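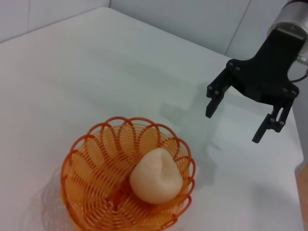 Drisex Sorteos: registro abierto de sorteos y muestras gratis para el hogar

Versión 3, publicada el 30/6/26

¡Bienvenidos! Drisex Sorteos reúne 1476 fichas de promociones de artículos para la casa: sorteos en redes, muestras gratis, cupones de «paga solo el envío» y regalos por suscripción. Empezó como una hoja de cálculo para no perder plazos y ha crecido tanto que daba pena tenerla guardada. Nos encanta ver qué hace la gente con ella, así que descargadla y trastead sin miedo.

Qué trae cada ficha

id: número interno, no se reutiliza aunque la ficha se borre
tienda: nombre tal como firma la promoción (Istbridge, Najafi, etc.)
tipo: sorteo, muestra, cupon, regalo
requisito: seguir, compartir, etiquetar, comprar, correo, ninguno. Admite varios valores separados por punto y coma
premio: texto libre, en el idioma original
envio: gratis, pagado, no_consta
cierre: fecha límite; vacío si las bases no la daban
ganador_publicado: si, no, no_consta

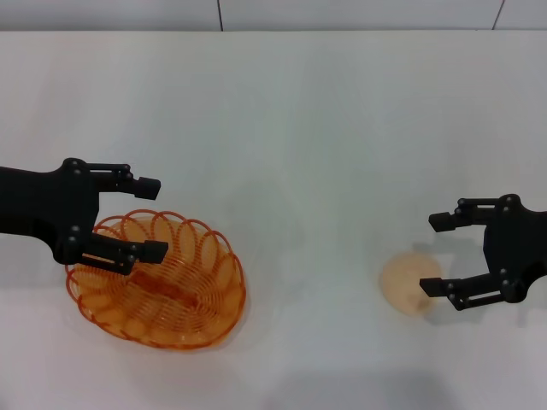
El campo requisito es el que más trabajo nos ha dado y también el más divertido de explorar. Hay promociones que piden etiquetar a 10 amigos (¡10!) y otras que se conforman con un correo. Cuando el anuncio decía una cosa y las bases otra, mandan las bases, y la diferencia queda apuntada en notas.txt.

Cómo se usa

El archivo principal es sorteos.csv, en UTF-8 y con tabuladores – lo de las comas acabó mal, los premios están llenos de ellas. Si lo abrís en una hoja de cálculo, importad la columna id como texto o perderéis los ceros iniciales. Para hacer pruebas rápidas hay un sorteos_mini.csv con 1000 filas elegidas al azar.

Lo que falta

Las fichas de Istell están incompletas: casi ninguna lleva cierre. Tampoco recogemos datos de participantes ni nombres de ganadores, y no pensamos hacerlo. Los enlaces caducan rápido, no os fiéis de ellos para comprobar si algo sigue activo.

Cambios de esta versión

Añadido el campo envio
Unificadas las variantes de Najafi en mayúsculas y minúsculas
Quitados los duplicados de junio

Licencia

CC BY 4.0. Basta con citar Drisex Sorteos y la versión. Si encontráis un error, abrid una incidencia con el id de la ficha, ¡se agradece muchísimo!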